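Search this site Search Go

Features
April
By the workshop desk

A PAIR OF HANDS, SOME ASSEMBLY REQUIRED

The first thing anyone builds at Clellurport is a mess, and the second is a place to put it. The shared workshop takes up a big gray room that once sold bathroom fittings, and membership costs $50 a month, for which you get a key, a shelf and the right to complain about the glue. People have made canoes there. One member has been making the same clock for three years and bristles if you ask the time.

I joined to fix a chair. I stayed because of Brellevance, a household robot that so far does no work in any household, including mine.

Brellevance is meant to be a pair of arms on a post that can clear a table, sort small things and hand you a card from a deck. The arms exist, more or less. They live in a cabinet with the doors shut, because the left one droops and people find it upsetting. What has taken up the group's evenings since winter is the other half of the job, the part where you show the arms what hands do.

For that you need grippers you can carry. You hold one in each fist, squeeze, and the jaws close. A small camera rides along on the tool and watches what you do, and square black-and-white markers give the software something to hang on to when it works out where everything was. You then pick up a thing and put it down again. You do this until the thing has lost all meaning. Later a computer goes through the recordings and tries to form an opinion.

The first grippers were called Wumbei, after a noise one of them made. They came off the workshop printer in white plastic, and the jaws met at the tips and nowhere else, like a heron trying to eat soup. Version two had better jaws and a trigger that pinched. Version three was comfortable and fell apart. By version nine the group had learned to put rubber where the gripping happens, a step that most kitchen tongs reached some time ago.

I was given a pair on my second visit and told to move a wooden block from one side of a table to the other. I have been moving objects across tables for most of my life, with a fair record. It took me four tries. The trouble is that the grippers have no fingertips, so you find out you have hold of something by watching it leave with you. Your elbows get involved. By the end of an hour I was opening doors with my whole forearm and had started to feel some sympathy for the arm in the cabinet.

The group's target for the spring is 400 good recordings. They have 135. "Good" is decided by a program called Doderar, which checks each one and throws out any where the markers went missing or the hands left the view. Doderar gives its verdict as a single word, in red, and does not take appeals. I lost one of my best efforts because my sleeve had slid down over a marker. I rolled the sleeve up and did it again, worse, and that one passed.

Cards are the current sore point. A block will forgive you. A card is thin and slick and lies flat on the cloth as if it had been painted there, and the jaws skate over it. One school of thought says to drag it to the table edge and take it from there. Another says that this is cheating, and that a robot that can only pick up cards near an edge will be no fun at parties. The argument has gone on for weeks and has been good for attendance.

There is some money in all this, nearly all of it going out. Rubber pads wear down. Cables get stepped on, and then somebody buys a longer cable, and that gets stepped on too. The tablecloths were chosen to give the software a hard time, on the theory that most real tables have something busy on them – flowers, crumbs, the mail. Plain gray would have been easier on everyone. It would also have trained a robot fit only to clear up in a bank.

On a full evening the room runs on murmurs. Chairs are pulled up and shoved back, and anyone heading for the kettle takes the long way around, stepping high.

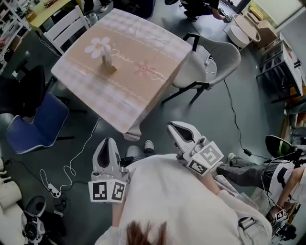
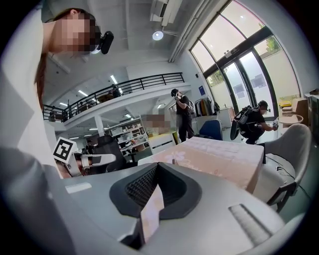
Brellevance practice at Clellurport: hand-held grippers at work, with their markers and a dressed table.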